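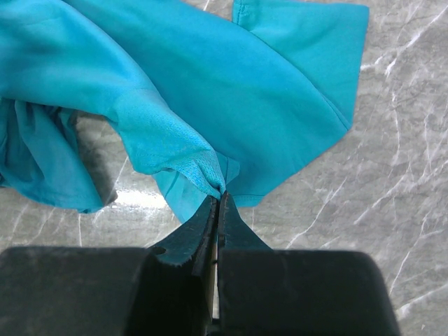 Shirt folding challenge: where should we grab first?

Posted by Guangming Luo in Student Robotics

Hi everyone! I help out with the after-school robotics club at Lurkdale, and this September the kids voted for laundry as their team project (I was secretly hoping for something with wheels, but they were so excited that I couldn't say no). The arm has to pick up a crumpled T-shirt, shake it out and fold it within 5 minutes. Towels are going fine. Athletic shirts are driving us up the wall -- the cloth is slippery, and our program picks whatever point of fabric is nearest, so we end up holding a pinch of mesh by the hem and the whole thing comes up as a lump. We have 872 practice grabs saved and the students have been labeling them after school, bless them. Is there a smarter place to grab? Our demo is on a Friday, and I would love for them to get one good fold before then.

MacDonald

Oh, this brings back memories! My daughter's team did towels and then shirts, and the shirts nearly finished us off. What helped was to stop looking for the perfect first grab. Let the arm take any point it can get, lift, and then look for the lowest hanging point and take that with a second grab. Do it once more and you usually land on a sleeve or a corner of the hem, and from there the kids can work out which way up the shirt is. It costs time, but 5 minutes is pretty generous.

I'd also have them go back through those saved grabs and mark what was pinched: hem, seam, mesh, or plain cloth. Ours found that seams held much better than the smooth parts, and they were so proud of that chart that it went on the poster. One more thing, if your table is shiny, try laying a plain matte cloth over it. Glare gave our camera fits, and we spent two whole meetings blaming the code.

Gredis

just use cotton shirts

Skirov

Cotton is easier, but check the rules first, our event handed out the shirts. Close the fingers slower too. We were at 2000 on our motor speed setting and slick fabric squirted right out. Cutting that in half helped a lot, and so did thin rubber pads on the tips. Good luck to your kids, and please post how the demo goes!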